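Ulaseo Support – Ticket log
Subject: New members not getting cohort invites
Product: Treloar (group learning workspace)
Status: Resolved

Customer reports that people added to the Bruvside founders cohort never get the welcome email. 65 members were uploaded by CSV and 9 got the invite. The rest show as Pending. Customer has resent twice with no change.

Checked the mail queue. No bounces. The missing invites were never created, so this is on our side and not a spam filter problem. The plan limit is 1000 seats and the account is well under it.

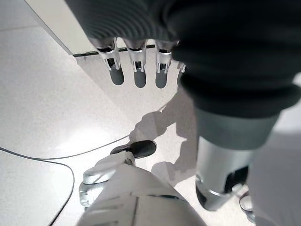
Metal fingers with dark gray tips, next to dark knit fabric.

Went through the CSV. Row 10 has a line break inside the company name field. The importer adds the members but stops building invites at that row – no error is shown to the admin.

Removed the line break and ran the import again on the Plavara test workspace. All invites were created. Customer did the same on the live cohort and confirmed at 2:40 pm that the Pending list is clear.

Bug filed for the missing error message. Closing ticket.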